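Desk mats and table covers – matte sheet on a brown top, worth it?

bnair_desk
Posted Thursday, 9:12
Looking for opinions on covering a worktable with a single matte sheet instead of two mats side by side. Current top is glossy and reflects the ceiling light. Table length is 128 cm. The Clemero sheet comes in mocha and gray. Use is mixed: laptop, soft toys waiting for repair, small parts.
Bindu Nair

koo_fan11
Posted Thursday, 9:40
One sheet. A seam between mats collects thread and crumbs, and small parts catch on it. I ran two Koo mats for a winter and the join crept open 2 mm by February.

torque_and_tape
Posted Thursday, 10:05
Disagree. If one mat stains you replace half the surface. If one sheet stains you replace all of it. The join only creeps if the mats are not taped underneath.

koo_fan11
Posted Thursday, 10:21
Mine were taped.

torque_and_tape
Posted Thursday, 10:26
With what? Paper tape does not count.

lavanya.n
Posted Thursday, 11:50
Color matters more than people allow. On dark gray I lose black screws. On mid-brown I can find black, silver and most plastics. Pale plush also shows up well, so you notice a loose stitch before the toy goes back on the shelf.
Let the sheet lie flat overnight before trimming. I cut a Brosska one straight off the roll and it came up short at the front edge.
Lavanya Nadar

berkar_user
Posted Thursday, 13:15
Part 1224 from Berkar is the same thickness and cheaper. Finish is slightly rougher. Plush fibers cling to it, so not ideal for the toy work.

bnair_desk
Posted Thursday, 16:32
Thanks. Going with one sheet in mocha, trimmed flush at the front. Laptop stays closed at one side when I am sewing – the toys get the other side. The next one in the queue is a mint green dinosaur with a cream belly and pink cheeks, and I still need a thread match for the green.

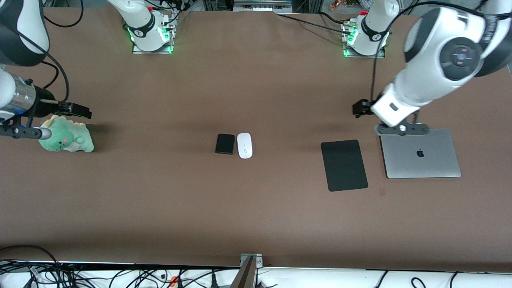 If anyone has a shade number for mint that does not turn blue under LED light, post it and I will order the thread together with the sheet.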